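Two people, one bin, and an arm that won't leave the rag alone

I went over to the Grurkent shared workshop on an October evening to see what Lama Sfeir and Majdi Sabbagh have been building in the back half of the room.
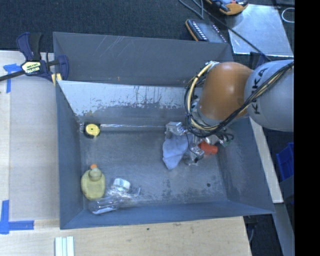 Lama was already talking when I got my coat off. She wanted me to know that the idea came from the bench sweep. Every night somebody at Grurkent pushes whatever's left on the tables into a bin, and every morning somebody else digs through it looking for their tape. "I have spent so much of my life with my head in that bin," she told me. "I wanted something else to put its head in there for a while."

So that's the project, more or less. They call it Twal (Majdi picked the name, and he wouldn't tell me what it means, I asked twice). You tip a mess of odds and ends into a bin, the arm reaches in, and the stuff comes out one item at a time. That's the plan, anyway!

The arm is a KUKA, bought secondhand with money the two of them had been saving separately for very different things. Majdi was going to redo his kitchen. "I still have the old kitchen," he said. "It's fine. The oven door closes if you lift it."

I asked what the hardest thing to pick up has been, figuring he'd say something tiny, a screw or a washer. He answered before I'd finished. "Cloth. Any cloth. A bottle has a shape, and it has the same shape tomorrow. You drop a rag in and it's a new object every single time."

Lama disagrees with him on this, and I got the feeling it's an old argument. She thinks clear plastic is worse. "With the rag, at least you know where it is," she said. "A clear bottle, a clear bag, the software looks straight through to the floor of the bin and tells you there's nothing there. And then you've got a bottle on top of a bag, and good luck." Majdi shook his head through all of this but let her finish.

They keep a log of every attempt, which Lama started on paper and Majdi moved to a spreadsheet over her objections. The total stood at 3,013 grabs when I visited, and 1,745 of those count as good, meaning the thing came up and stayed up until the arm let go on purpose. Of the misses, 912 are fabric. Majdi turned the laptop around so I could see that number and then looked at Lama for a long moment. "Those are his rags," she said. "He keeps putting rags in!"

The gripper is the part they're proudest of, and the part that's been rebuilt the most. They're on version 5. The first one was far too strong and the second, in Majdi's words, "couldn't hold a grudge." The boards and the wiring ride right down there with the metal fingers, and I wondered out loud if that was asking for trouble, shoving electronics into a bin full of junk. Lama laughed. "It's asking for a lot of trouble. But you can get at everything with one screwdriver, and I'm the one who has to fix it." She'd like a cover for it eventually. They've talked to a little parts supplier called Cisach about having one molded, but the quote was more than she wanted to pay, so for now she just checks the connectors before each session.

We talked for a while about the low-tech side, which I loved. The bin is clamped to the table and there's blue painter's tape down on the wood. Before they clamped it, Majdi said, the arm would lean on something at the bottom and walk the whole bin across the tabletop, a little farther each try, and they lost a full evening blaming the calibration. "I rewrote a lot of code that night," he said. "Good code. Completely unnecessary."

Neither of them does this for a living. Lama repairs dental equipment and Majdi works nights at Tornis, a bakery supply warehouse, so their sessions tend to run from 4 p.m. until he has to leave for his shift. She stays on sometimes and runs it alone. I asked if she minds that and she said no, it's peaceful, she puts the radio on and does grabs until she's hungry.

What's next is sorting. Right now the arm sets everything down in the same spot, and they'd like it to put tape with tape and bottles with bottles. Majdi wants cloth to get its own pile too. Lama says he can have his cloth pile when the spreadsheet looks better, and they were still going back and forth about it when I went to find my coat.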